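Office of the Fire Chief: Selection and Transition
Frequently Asked Questions

These answers cover how the Town of Lidis fills the position of fire chief, what the acting chief may and may not do in the meantime, and how residents can take part. They do not cover hiring of firefighters, which is handled under separate rules.

Who is running the department now?

Deputy Chief Matúš Slanina is acting chief. The appointment was made by the town manager under the personnel ordinance and needs no council vote. It ends when a permanent chief is sworn in.

Does the acting chief have full authority?

In operations, yes. The acting chief commands at incidents, assigns crews and signs mutual aid requests. In administration there are limits. An acting chief may not create or remove a rank, close a station, or sign a contract that runs past the end of the budget year without written approval from the manager.

Who makes the final choice?

The town manager appoints and the council confirms. A simple majority of the 7 council members is enough. If the council declines to confirm, the manager must submit a different name.

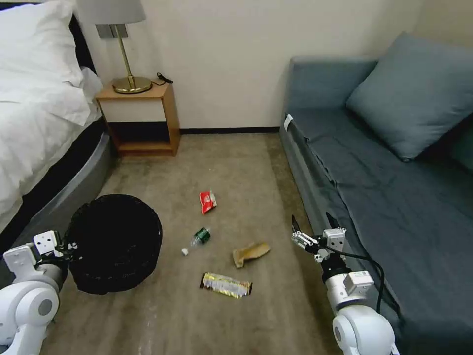
Council members may meet the finalists one at a time, but they may not direct the manager to pick a given person.

How is the search carried out?

The town has hired Mathur, a public safety search firm, to advertise the position and check applications against the minimum requirements. Mathur does not score or rank candidates. Scoring is done by an interview panel named by the manager.

How many people applied?

The filing period closed with 59 applications. Of these, 17 met the minimum requirements and were sent to the panel.

What are the minimum requirements?

A bachelor's degree or equivalent training, two years at the rank of battalion chief or higher, and a valid driver's license. State fire officer certification must be held by the date of appointment - proof of enrollment in a course is not accepted.

Must the chief live in town?

The chief must live inside the response area, which takes in Lidis and the unincorporated Lirketti district. A new chief who lives elsewhere has until the end of the probation period to move. Moving costs are paid against receipts, up to the limit in the offer letter. 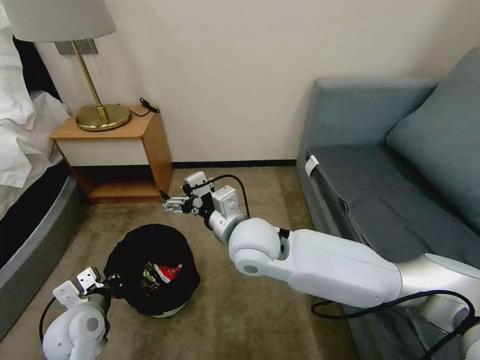
Page last updated: January | Content owner: Human Resources

Are the names of applicants public?

Names of finalists are released when the panel finishes its work. Names of other applicants are released only where state law requires it. Home addresses, medical records and test answers are withheld in all cases.

Can the council discuss candidates in closed session?

Yes, for the purpose of reviewing qualifications. The vote itself must be taken in open session and recorded by name. Minutes of a closed session are kept by the clerk and are not posted.

Will there be a public forum?

One forum will be held after the finalists are named, at 6:30 p.m. in the council chamber. Written questions may be left at the clerk's counter or sent through the Ustora comment portal. Questions that repeat each other will be combined.

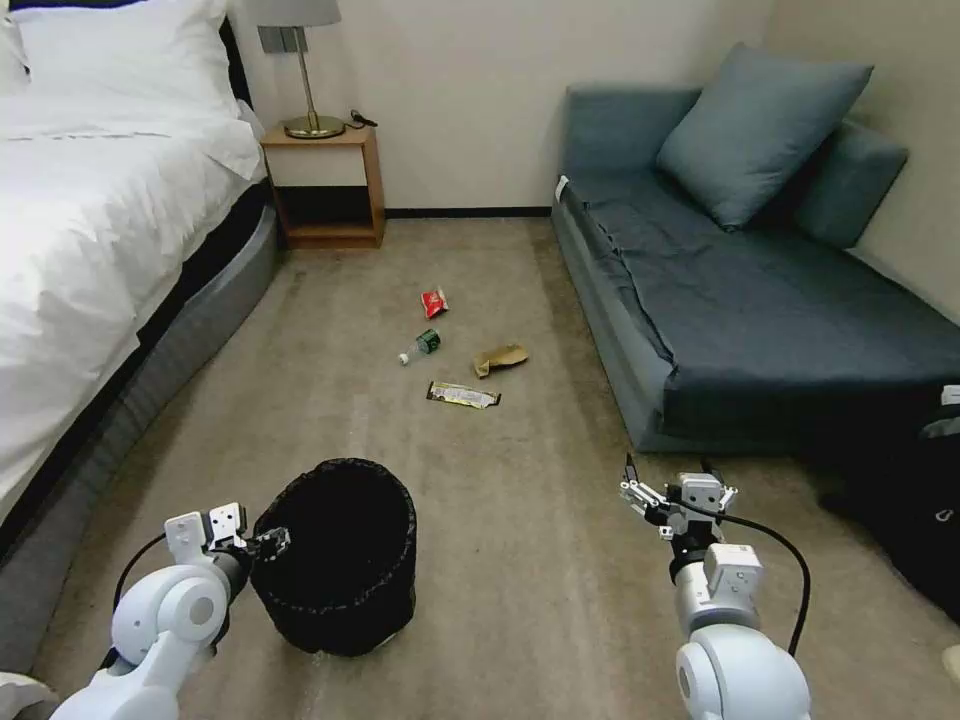
Comments sent through the portal become public record once they are submitted, including the name given by the sender. Comments left without a name are passed to the manager but are not read aloud.

Does the change affect emergency response or fire inspections?

No. Staffing levels, station assignments and dispatch procedures are set by standing order and stay in force until a chief amends them. Inspections and burn permits continue on the normal schedule. Permits signed by the former chief remain valid until the date printed on them.

What happens to a disciplinary appeal that was pending before the former chief?

It passes to the acting chief with the existing file. If the acting chief took part in the original decision, the appeal goes to the town manager instead. Filing deadlines are not extended.

Where do I send a records request?

Send it in writing to the town clerk. Name the document or the period you want - a request for "all records" will be returned for more detail. Copies on paper are charged by the page at the rate posted at the counter.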